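Why a Shadow Has a Soft Edge

A shadow is a place that light cannot reach easily. Light travels in straight lines. When a solid thing stands in the way, the light stops there, and the area behind it is darker.

A very small lamp makes a shadow with a sharp edge. A wide lamp makes a soft one. Some parts of the wide lamp are hidden and others are not, so the edge gets part of the light. This part-lit edge is called the penumbra.

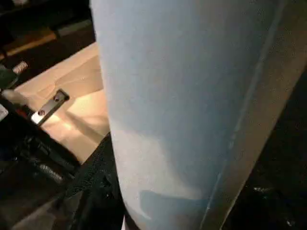

A darker blue patch of shadow on a pale blue curved surface.

Shadows are seldom black. Light bounces off walls, floors and ceilings and fills in some of the dark. A blue thing in shadow still looks blue — only deeper.

Try it. Stand a spoon upright 5 inches from a wall and shine a flashlight at it from 30 inches away. Move the spoon toward the flashlight. The shadow gets bigger and its edge gets softer.

Word to know: opaque. An opaque thing lets no light through.

Text by Lacey Bramwell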